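Lidded wicker basket with compartments: how do you keep it tidy?
Home and Organising > Small Storage
Posted January 21, 2022

Tonside
I've fallen completely in love with lidded wicker baskets, the rectangular kind with compartments inside, and I want one living on my white table permanently. Pale pink bits in the upper sections, dark green in the lower one — it makes me so happy every time the lid goes back!

My trouble is that it never stays sorted. Small things migrate, folded things puff up, and by the end of the week the lid won't sit flat. The table also has flowers at the far end and I'd love to keep those, so I can't spread out. Does anyone have a system that lasts longer than 2 days?

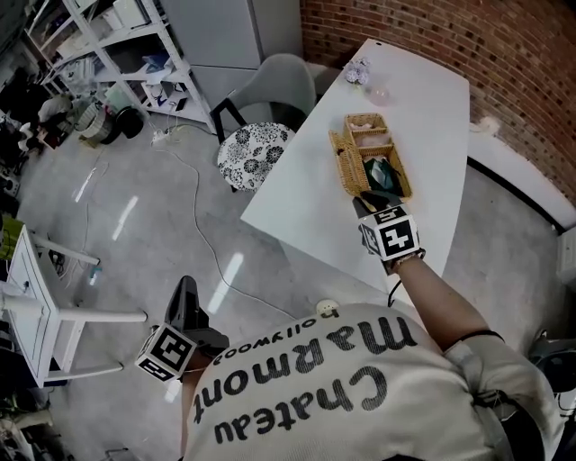 Plekano
Fold to the height of the compartment, then stand things on edge like files in a drawer. I did this with all my serviettes and scarves in July and I'm still thrilled with it. You can pull one out without the rest collapsing, and you see every colour at once. Measure the depth first — mine is 13 cm, so I fold everything to 12 and the lid closes beautifully. Keep one section half empty too. It feels like a waste of space, but that's where the strays go, and I sort them back while the kettle boils.

Run a dry paintbrush along the weave now and then as well. Wicker grabs fluff like you wouldn't believe, and a soft brush gets right into the corners!

Armont
get a plastic one, easier to wipe

Ok
Plekano's filing trick is brilliant, seconding it. I'd add a cotton liner if anything delicate goes in, as wicker ends can snag knits. I cut mine from an old pillowcase and it took 15 minutes, no sewing, just tucked down the sides. Leave enough room behind the basket for the lid to fold right back too, or the hinge cops all the strain.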